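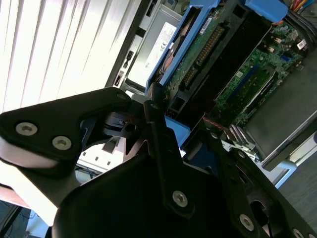
Home | Forums | New Posts | Members | Search

Category: Storage & Backup > Old Drives

Topic: Wipe or drill before recycling?

mapleshed
I have 7 old desktops from my mother's office going to the Jasamov recycling drop-off in May. All of them still have spinning drives. Do I need to drill the drives, or is a software wipe enough? Some held payroll files.

tobin_k
One full overwrite is enough for a working spinning drive. Multiple passes only cost you time. Drill the ones that won't spin up and you're done.

Rūta Petrauskas
I disagree about payroll. Our office at Habte paid to have drives shredded and we got a certificate with the serial numbers on it. If someone asks in two years, a certificate is better than "I ran a program."

tobin_k
Paid how much?

Rūta Petrauskas
$145 for the batch, pickup included.

oldfan_dc
That's fair for an office. For a home user I'd wipe and keep the log file. Also check whether Jasamov takes machines without drives. Ours does, but they want the side panel back on.

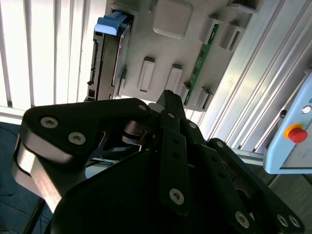 Hard drive and green circuit board strip on a gray panel

mapleshed
They do take them without drives, I called. So I could pull everything and decide later. 2 of the machines don't power on at all.

tobin_k
Pull those first and put them in a USB dock. Often it's the power supply and the drive is fine.

gridley
Before anyone wipes anything, copy the files off. I cleared a Truvano desktop last year and lost 675 family photos that were in a folder under a second login. Check every user account, including the ones with odd names.

mapleshed
Good point. There were at least a couple of logins on the front desk machine.

Rūta Petrauskas
And ask your mother how long she has to keep the payroll records. That comes before the wipe or the shredder.

tobin_k
Agreed on that part. I still think shredding a healthy drive is a waste — it could go in a backup box for years.

mapleshed
I'll copy first, wipe the good ones, and get a quote for the rest. Will post the price when I have it.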